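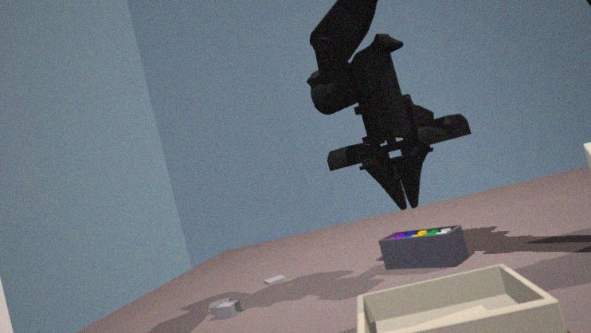

The Municipality of Jirnar should keep its library branches open on winter evenings. The December proposal to close them at 6 p.m. would save little and would fall hardest on shift workers and students.
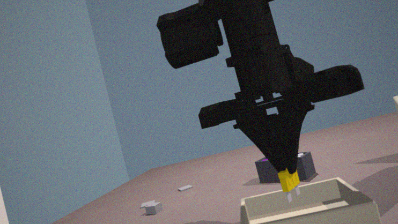 Council received 213 written submissions, most of them opposed. The Manninen branch alone recorded 727 evening visits that month. Residents of the Cometti neighbourhood have no other public study space within walking distance. The present hours should be retained for the coming fiscal year.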